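Jitora college planner: my review after one full application season

I bought Jitora in October of my senior year, when my application life was a pile of sticky notes and one spreadsheet my dad kept "fixing." I wish I'd had it as a sophomore! It's a planning app for college applicants: deadlines, essays, recommendation letters and aid offers all in one place, and I ended up opening it more than my texts.

Setup

You type in your schools and it builds a calendar. Mine had nine schools on it and took one evening, mostly me arguing with myself over whether Beaulieu was staying on the list (it did, and I'm going there). You can drag essay prompts next to each other, so when two schools ask nearly the same thing you see it right away. I got three supplements out of one draft about my grandmother's bakery.

The recommendation tracker was a hit with my chemistry teacher, Mr. Moffat, who told me it was the first reminder email all year that didn't make him grumpy. He got one link, uploaded one letter, done.

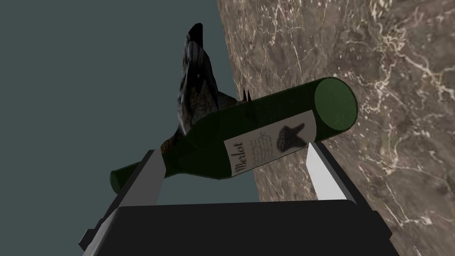
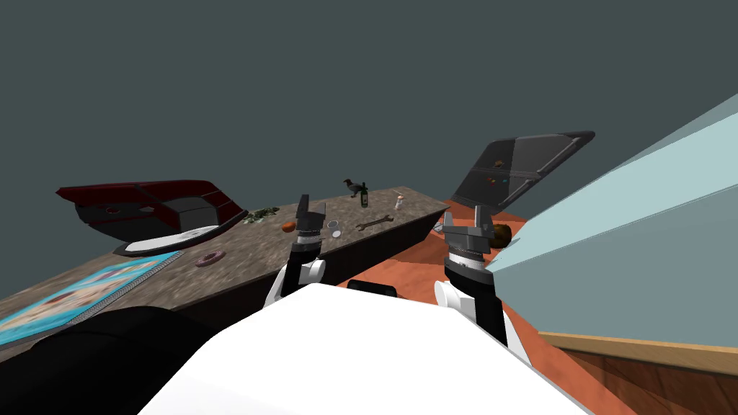
Comparing aid offers

OK, this is the part I keep telling everybody about. You enter each award letter line by line and it sorts grants from loans from work-study, then gives you one number per year. Vuldale had sent me this gorgeous letter with a huge total across the top, and once the loans came out, Beaulieu was $2,184 a year cheaper. My mom and I had read that letter probably five times and missed it.

It also lets you add your own costs. I put in flights home and a winter coat, which closed the gap a little, but Beaulieu still won.

What I'd change

The phone version is slow on the essay screen, and I lost a paragraph once when my bus went through the tunnel. Write on a laptop and paste it in. The scholarship search gave me 203 matches, and plenty of them were for majors I'd never picked, so expect to do some weeding. Also, you can share your board with only one parent account. My parents just used the same login.

Compared with Skirnov

My friend Chantal used Skirnov, which is free and has nicer colors. Its deadline calendar is just as good. It doesn't do the aid comparison, though, so she came over and we ran her letters through mine at the kitchen table.

Would I buy it again? Yes, and my brother Sinan already has my login for next year. Start early, put in every school you're even half considering, and turn on the two-week reminders!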